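Plindar moves foam and mesh finishing to Prornby site

PRORNBY - Plindar has moved the finishing and packing of its foam and mesh goods out of the main building and into a separate hall in Prornby. The move was completed in April. The hall has 790 square meters of floor, including storage for flat cartons and uncut mesh.

The work covers the Sekel line, a family of foam rings fitted with mesh fabric and sold mainly through leisure and garden stores. Until this spring the rings were finished at the end of the molding line, next to the trim presses. Foam dust from the presses settled on the mesh and had to be blown out before bagging, a step that has now been dropped from the work order.

"Dust was the largest single entry on the inspection sheet," said Wilma Smits, who runs finishing at Plindar. "Scuffs on the foam came second. Torn mesh was a long way down."

Finished stock was checked last fall before the plan was approved. Inspectors opened 2954 packed rings from the previous season and sorted the faults by type. Most of the rejected pieces could be cleaned and packed again. Pieces with a pulled or split mesh were taken out of stock.

The new layout has two packing lines running the length of the hall, with the cutting tables against the north wall. Mesh comes in on rolls from Geerts and is cut to length on site. The rings arrive from molding in open crates lined with thin film. Each crate holds one color, and colors are not mixed on a line during a shift.

The mesh specification has also changed. The earlier fabric had round holes and a stiff edge that left marks on the foam when a ring was stored under load. The replacement is a softer knit with oval holes, weighing 212 grams per square meter. It stretches more across the width than along the length, so the cutting sheet now shows the direction of the roll with an arrow. Stijn Mertens, who wrote the new sheet, said cut lengths are a little shorter than before and the pattern for the larger ring is still being adjusted.

Packing instructions were rewritten at the same time. The mesh is laid out flat before the ring goes on, then brought around the foam and smoothed by hand. Film is kept to small pieces at points of contact. Full bags made the goods hard to inspect once packed, and they trapped warm air in the summer. Rings are stored on edge, in a single row, with no weight on top. Cartons are closed with paper tape.

Surface marks on the foam remain an open issue. The skin is matte and shows handling more clearly than the glossy grade used in the older products. Smits said light smudges that come off with a damp cloth are now accepted at the packing table. Dents, cuts and any mark that stays after wiping are sent back. The limit samples for each fault hang beside the line, and a second set has been sent to molding so that both departments judge by the same pieces.

Henk Wouters, who handles orders for the Sekel line, said delivery times for stores will stay the same through the summer. Part numbers do not change. Cartons packed in the new hall carry the site name under the bar code, and stores may receive both kinds until the older stock is gone. Replacement mesh can be ordered separately from June, cut to size but without film.

The former finishing area at the main building will be used for trim scrap and spare press tooling. Staff who worked there were offered places in the new hall, and most have moved. Shift times in Prornby are the same as in molding, with the early shift starting at 6 a.m.

Plindar did not give a cost for the move. The racking and tables were carried over, and the floor in the hall was sealed before the lines were set up. Still to come are a loading dock cover and better lighting above the cutting tables, where workers have asked for a more even light on dark mesh.

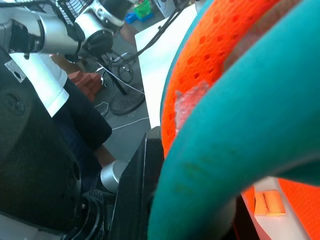

Color matching between foam and mesh is the next item on the schedule. Plindar sells the line in strong contrasts, and small shifts in shade from one roll to the next are easy to notice once ring and fabric are put together. In the teal and bright orange pairing, the fabric also changes in tone under film: a translucent patch lying on the mesh looks whitish with a slight pink cast from the orange beneath it. Shade is therefore to be checked on bare mesh, beside the foam, before any film is applied. Milan Van den Broek will draw up the color cards with Geerts, starting with orange. The cards are due before the fall order round, and rolls delivered before then will be judged against a cut piece kept from the first batch.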